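Prevham Robotics Notes
@prevhamnotes
2024-07-25

1/ A thread on how a robot learns to tidy a desk. Short version: a person does it first, over and over, by steering the arms, and we write everything down.

2/ The desk in question. Two arms, four blue bins, more stationery than the office supply closet.

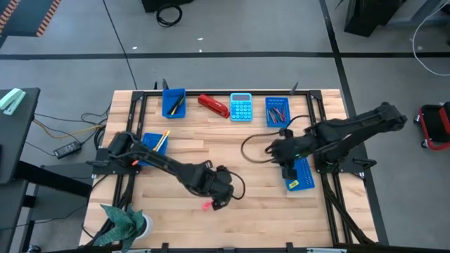
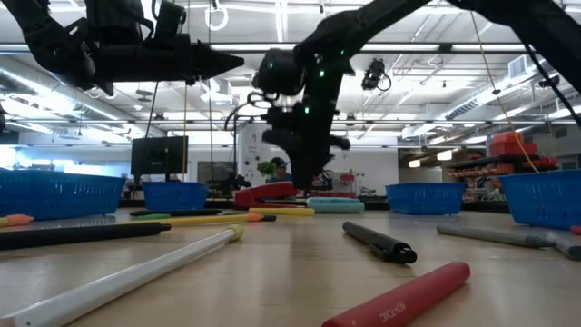 Photos: Prevham / Brannigan project

3/ Each run of the task is called an episode. Somebody drives both arms, the pens go in the bins, the recording stops. Then the same somebody messes up the table again by hand, which takes four seconds and is the best part of the job.

4/ The goal for Brannigan is 3000 episodes by September. We have 2000. I did the subtraction so you don't have to, and then I went and got a coffee.

5/ People ask why we can't just show it one perfect run. Because then it learns one perfect run. Move a marker two inches and it reaches very confidently for the place where the marker used to be. I have watched it close on thin air with total commitment.

6/ So we scatter things differently every time. Caps facing left, caps facing right, pens on top of pens. Humans are terrible at random, by the way. Left alone, I lay out pens like a place setting. We now draw the layouts from a list of 11 starting messes.

7/ Mess number 11 is everyone's least favorite. It's two pens lying side by side and touching. You try to pick up one and you get both, or you get neither and one rolls off toward Dodville.

8/ (Dodville is what we call the floor. It's a long story and not a good one.)

9/ Do we keep the bad runs? Some of them. A fumble followed by a recovery is gold, the model has to see what fixing a mistake looks like. A fumble followed by me sighing and hitting stop goes in a folder called Provcombe, which we promise ourselves we'll go through one day.

10/ Things that have ruined an otherwise fine episode: a sleeve in view, a cable snagging, the driver forgetting to press record. That last one was a beautiful run. Smoothest pen I ever placed. You'll have to take my word for it.

11/ Drivers also have styles, and the model picks them up. One of us hesitates before every grab. For a week the trained arms did too - a tiny polite pause over each pen, like it was asking permission. We mixed in more drivers and the manners went away. I kind of miss them.

12/ Staplers come next. They're heavier than a pen and shaped like an argument. If you've collected data on anything with a hinge, my replies are open and I'll take all the advice you've got.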